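Hand-held gripper inspection checklist, fruit handling station
Site: Stostley
Unit set: Pradley pair, asset 3112
Inspected by: Itziar Sepúlveda
Date: 23rd January
Previous full inspection: July

Mark each line OK, MONITOR or FIX. Comments go under the line they belong to. Anything marked FIX comes off the floor until it has been signed back in.

1. Before picking up the unit
1.1 Battery seated and cable strain relief tight. OK
1.2 Body free of cracks at the housings. OK
1.3 Asset label readable. MONITOR
Comment: Label lifting at one corner. Still scans. Replacement ordered from Onuoha with the next lot of pads.
1.4 Trigger returns fully when released, no grit felt. OK

2. Linkage and pins
2.1 All pivot pins present and flush. OK
2.2 No side play in the finger links when rocked by hand. OK
Comment: Slight play recorded in July on the left link. Shimmed then, no change since.
2.3 Centre plate screw snug. OK
Comment: Finger tight plus a quarter turn. Do not use the driver on this one, the insert is plastic.
2.4 Outer arms move freely through full stroke. OK

3. Finger pads
3.1 Pads bonded along the full edge, no lifting. OK
3.2 Pads wiped with a damp cloth, no juice or wax film. OK
3.3 Pads meet evenly when closed on the 2 mm gauge. MONITOR
Comment: Right pad touches slightly early at the tip. Within tolerance but close to it. Check again at the next 50 hours.
3.4 Hold test, firm fruit, both pads in contact. OK
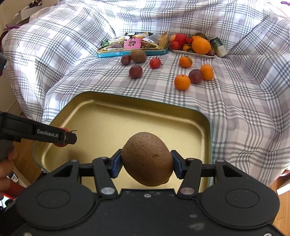
Item 3.4: kiwi held between the blue pads over the tray.

Comment on 3.4: Use a kiwi for this test if one is on hand. The skin gives enough friction that a poor result points to the pads or the linkage. A plum is too slick to tell you much. Hold for a slow count to ten and watch for rotation.

4. Work area
4.1 Cloth flat under the tray landing zone. MONITOR
Comment: Creases catch the fingertips on low approaches. Smooth by hand before each session. Colour and pattern of the cloth do not matter for this check.
4.2 Tray clean, no sharp edges at the rim. OK
4.3 Floor clear where the operator stands. FIX
Comment: Cable run across the walking line. Rerouted behind the bench and taped. Rechecked same day, now OK.
4.4 Damaged fruit removed and binned. OK

5. Soft item check
5.1 Unit closes on a soft item without splitting the skin. OK
5.2 Fingers open cleanly on release, no sticking. OK
Comment: Do 5.1 after section 3 is finished, never before. A tomato is the usual item. Approach with the stem clear of the pads, close slowly and stop at first resistance.
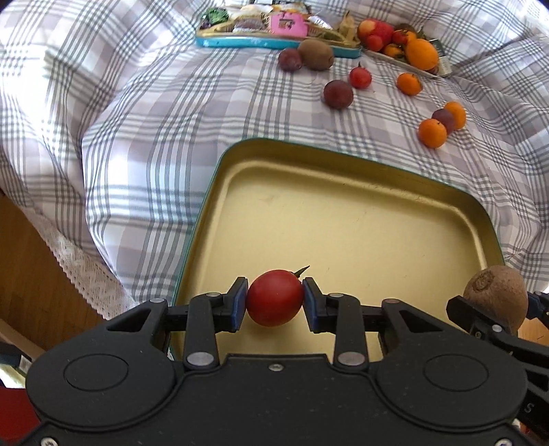
Can the pads be swapped one at a time if only one is worn?
They need to be changed as a pair. A new pad is thicker than a worn one and the fingers will close off centre, so item 3.3 will fail.

6. Logging and storage
6.1 Stroke counter read and entered in Gisia. OK
Comment: 237 cycles since the last entry.
6.2 Clock matches between the two units. OK
6.3 Units stored open, pads not touching. OK
6.4 Charger cool to the touch after the overnight charge. OK

Open items
3.3 Recheck pad contact at the next 50 hours.
1.3 Fit new label when it arrives.
4.1 Ask whether clips can be fitted along the cloth edge.

Result: unit set passed for use with monitoring.
Signed: I. Sepúlveda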